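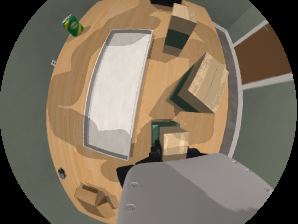

Sematel suspende las pruebas de su brazo clasificador tras un fallo en la pinza

Istmont, 4 de junio de 2018 – Los que llevamos tiempo siguiendo los pasos de Sematel, la pequeña empresa de automatización que tantas alegrías ha dado a nuestra ciudad, nos hemos llevado un disgusto esta mañana. La compañía ha confirmado que detiene, de momento sin fecha de vuelta, los ensayos del brazo robótico que prepara para el almacén de Laskowska, después de que la pinza se cerrara con más fuerza de la debida y el sistema tardara demasiado en obedecer la orden de parada.

Conviene decirlo cuanto antes, para tranquilidad de las familias: no hay ningún herido. Una técnica que se encontraba junto a la célula de trabajo pulsó el botón de emergencia y se apartó, y el brazo se quedó quieto 2 segundos más tarde. Parece poca cosa, pero el límite que la propia empresa se había fijado era de 900 milisegundos, y de ahí viene toda la preocupación.

La tarea en la que se produjo el fallo es de lo más corriente. El brazo tiene que recoger cajas de cartón repartidas por una mesa redonda y colocarlas en una bandeja blanca, primero en un entorno simulado por ordenador y después con la máquina de verdad. En la simulación todo había ido razonablemente bien. Fue en el taller, con una caja de las pequeñas, donde la pinza siguió apretando cuando ya la tenía sujeta, hasta aplastarla por completo.

Davoud Ghorbani, responsable de ingeniería, nos atendió por teléfono con mucha paciencia – y eso que llevaba toda la noche revisando registros – y no quiso buscar excusas. «El modelo calculaba bien la posición de la caja, pero daba por hecho un cartón más rígido que el que usamos», explicó. «Cuando el sensor de fuerza devolvió un valor que el programa no esperaba, lo descartó y siguió cerrando. Eso es un error nuestro y lo vamos a corregir». Sobre el retraso en la parada prefirió ser prudente, ya que todavía se está comprobando si el origen está en el cableado o en el controlador.

Según nos contó, el equipo ha repetido la maniobra 9 veces en simulación, esta vez con cajas más blandas, y en 3 de ellas apareció el mismo exceso de presión. Mientras tanto, el brazo real permanece sin corriente y con el acceso a la célula cerrado.

Garnet Turcotte, que coordina la seguridad en la nave de Arkport, donde se hacen los ensayos, agradeció a la plantilla que avisara enseguida y recordó que allí cualquiera puede detener una máquina sin pedir permiso a nadie. También pidió que la parada de emergencia pase a depender de un circuito independiente antes de que se vuelva a encender el equipo.

La entrega en Laskowska estaba prevista para noviembre. Sematel no ha querido confirmar si mantiene el plazo.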